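**The Reserve Line**

The request had three lines on Monday and eleven by the time Getachew Endale printed it. He put it on Eldana Habte's desk face up, with the vendor quotes clipped behind.

"Hultora for the base and arm," he said. "Jandomeo for the gripper. Service contract through Enisov."

She turned to the totals first. She had run purchasing at Liew for long enough to know that an equipment request was read from the bottom.

"153," she said. All figures at Liew were spoken in thousands.

"Two units. Arms, bases, chargers, three years of service."

"Spares?"

"Under service."

She found the Enisov quote and read the exclusions. Finger pads were excluded. Batteries were covered against defect and excluded for wear. Travel was covered for the first visit in each contract year and billed after that.

"Spares are not under service," she said.

Getachew sat down. He took a pencil from her cup and wrote *pads, batteries, travel* in the margin, one under the other, and left room beside each for a number.

"What does a set of pads last?" she asked.

"Jandomeo says 45 days at a full shift. That's on cardboard."

"And on dishes?"

"They don't publish dishes."

She wrote *dishes — no data* below his list. Her handwriting was smaller than his and took up less of the margin.

They worked through the rest of the morning. The chargers needed their own circuit, and the electrician's estimate had been filed under building maintenance, where it would have been paid by a different department and noticed in May. She moved it. The training days had been entered twice, once by Hultora and once by him. She struck the second entry. The total went up, came down, and settled above where it had started.

"They'll send it back," he said.

"They'll send back a low number too. It takes longer and they're angrier."

He thought about that. Then he asked whether one unit would pass.

"One unit passes Friday," she said. "But your case is built on two. Take one out and the payback period doesn't hold, because the circuit and the training cost the same either way."

"So we phase it."

"Then write it as phased. Separate approvals, separate dates. Put the shared costs in the first."

He pulled the laptop over and started a new sheet. She opened the site folder and scrolled until she reached the kitchenette, the first location on his list.
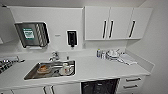
"Should the finger pads go in the capital request or in the operating budget?" he asked.

"Operating budget. They wear out inside a year, so put them under consumables and reorder by quarter."

He typed it in. The cell turned red; the consumables tab had no row for the new cost center. Eldana reached across, inserted one, and typed the vendor name in full.

"Jandomeo will want a minimum order," she said. "Call them before lunch."

He picked up the phone.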